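Trarnora Community Boards > Workshop and Packing
Thread: Cardboard divider boxes for small parts - worth it?
Posted 16 April 2019 by benchmoss

We use cookies to remember your login. By reading on you accept this.

benchmoss
The shop wants to drop plastic bins and sort small parts in Kwon divider boxes, plain brown cardboard. I say they won't last until December. Cardboard walls get soft, the slots lean, and you end up with washers in the screw row. Ours sits at the front right of the long table, two columns of slots, nothing in it yet, and the rim is already rough and torn.
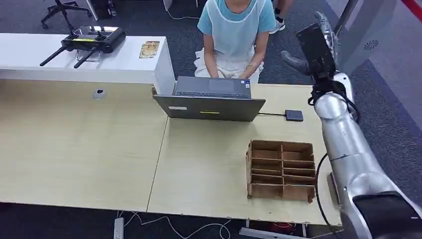

Re: Cardboard divider boxes
plainlid
A torn rim means very little. I had 12 of these at my last job and threw out 2. Thin partitions are fine if you keep heavy stuff out of them.

Re: Cardboard divider boxes
benchmoss
Fine for what, buttons? The Sostden catalog wants 30 dollars for a pack. I could cut my own from shipping boxes.

Re: Cardboard divider boxes
oldgasket
You could, and you'd get bored by the third one. My doubt is the wrapping. Our lead swears by orange film for covering parts. I don't buy it. It's thin enough to let light through, it creases as soon as you look at it, and the black housing next to it still has white scuffs and specks along the lower front. Loose film over one end does nothing for the rest.

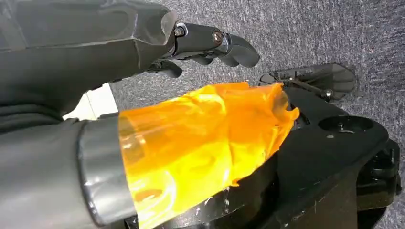
Re: Cardboard divider boxes
plainlid
Who said it was meant to cover the rest? Wipe the black parts down and move on.

Re: Cardboard divider boxes
oldgasket
Specks come back. I'd want a proper cloth cover - Jallevness sells one, though I haven't tried it and the page reads like a sales pitch.

Re: Cardboard divider boxes
benchmoss
So that's a no on film and a maybe on cardboard. I'll load the slots with M3 screws and see which wall goes first.

Contact the moderators | Back to top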